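# Homemade ginger syrup for fizzy drinks

I've been making this since February and I'm a little obsessed! It takes one pot, it keeps well in the fridge, and it beats any ginger ale I've bought.

**You'll need**

- 300 g fresh ginger, unpeeled
- 400 g sugar
- 400 ml water
- 50 ml lemon juice
- a pinch of salt

**Make the syrup**

1. Scrub the ginger and slice it as thin as you can. Don't bother peeling – the skin gets strained out anyway.
2. Put the ginger, sugar, water and salt in a pot and stir over medium heat until the sugar is gone.
3. Turn it down low and put the lid on. Leave it to simmer gently for 45 minutes (your kitchen will smell amazing).
4. Take it off the heat and let it steep until it's cool.
5. Strain, press hard on the ginger, then stir in the lemon juice.

I like to serve it in a tumbler with some weight to it.
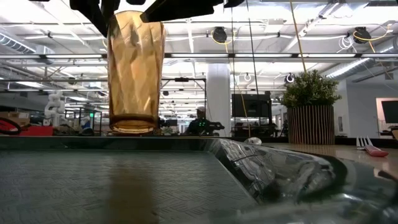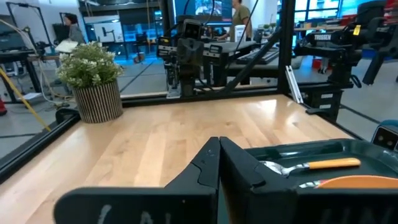
**Mix a drink**

Pour two spoonfuls of syrup over ice, top up with cold soda water and stir once from the bottom. Taste it! Young ginger is mild and you may want a third spoonful, while the older, stringy kind can really bite.

**Keeping it**

I use a clean Plerau bottle with a swing top and finish it within 11 days. If it turns cloudy, just shake it – that's ginger starch settling. If it smells sour or starts to bubble, throw it out.

Save the strained slices too. Roll them in sugar and dry them in a low oven until they're chewy, and try not to eat the whole tray before dinner.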